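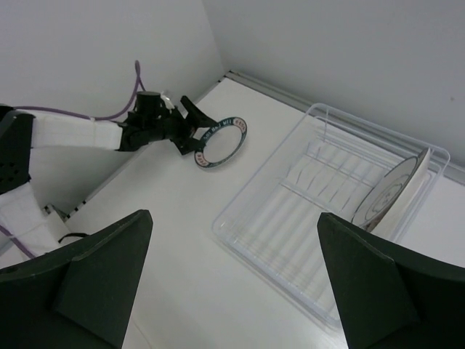

Wrist view from the plate-racking task: small teal-rimmed plate at the left gripper, two plates already upright in the clear rack.

Mevside Plates: teleoperated dish racking

README, maintained by Fathima Khondokar

What's in it

300 demonstrations of a two-armed robot being driven by remote control to put plates in a dish rack. Each one has wrist video, joint positions, gripper commands and a text label. Five operators did the driving. Jailson Xavier and Iolanda Trindade did most of it, and their habits are all over the data.

What we think it's good for

Checking that your training code runs. Comparing two policies on the same narrow job. I would be wary of anything grander. The colleagues who proposed this set wanted to call it "kitchen manipulation", and I asked them to take that out. It is plates, on a white tabletop, in a corner between two grey walls. A policy that does well on it has learned plates in that corner until you show me otherwise.

Known problems

Clear rack. The dividers are transparent and so is the rest of it. Depth estimates on it are poor, and I don't trust any result that relies on them.

Operator style. Jailson goes in steeply and corrects late. Iolanda lines up early and then waits. Mix them without the operator ID and you get a policy that dithers over the slots. Split by operator first, then decide whether you want the lot.

Success labels. The operator pressed a key when satisfied. Heloísa Lopes rewatched a sample and disagreed with 19 of the labels, mostly plates left leaning across two slots. We corrected those and have not checked the rest — treat the field as an opinion.

Pauses. Teleop lag shows up as dead time before grasps. We left it in. Trim it yourself if your model starts copying the hesitation.

Splits

The test split holds out 16 episodes, all from the same rig. Please don't report it as generalisation.

Changes

May: label corrections merged, operator ID added to every episode. Calibration files still to come from Consolacion Macapagal.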